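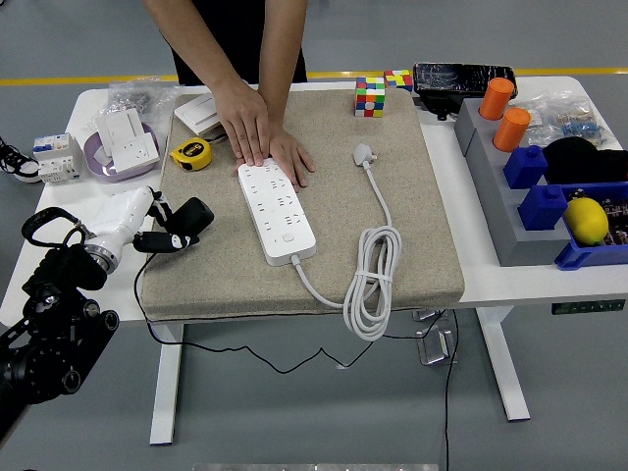 Power strip on the mat, both hands on it. Bench night at the shared shop, build thread, part 2

So the arm is finally bolted down and I'm calling the whole project Briem, no good reason, it was the name of the folder and it stuck

Goal is dumb and simple: pick up a thing from the mat, put it in the right bin or bowl. Cubes, blocks, the lemon, switch plates. Cables come last because cables are evil

The felt-like mat is the best upgrade so far! On the bare table everything skated away the second a finger touched it. Now stuff mostly stays put and I've stopped yelling at a tape measure

Gripper pads are the second set. The first ones came off in February, right in the middle of a run – glue, never again. These are screwed on

Bookkeeping for the people who like numbers: 361 grasp attempts logged so far, I want 1000 before I touch the control code again. (I will touch the control code again before 1000.)

The orange cylinders are the easy ones, weirdly. Faceplates are awful. Too thin, and it goes in at a slant every time

Next job is tidying the wiring under the table. I keep catching my foot on it, and last week I pulled the gripper lead half out and spent an hour blaming the firmware

If anyone has a decent strain relief idea for a thin cable on a moving wrist, please reply – zip ties are not cutting it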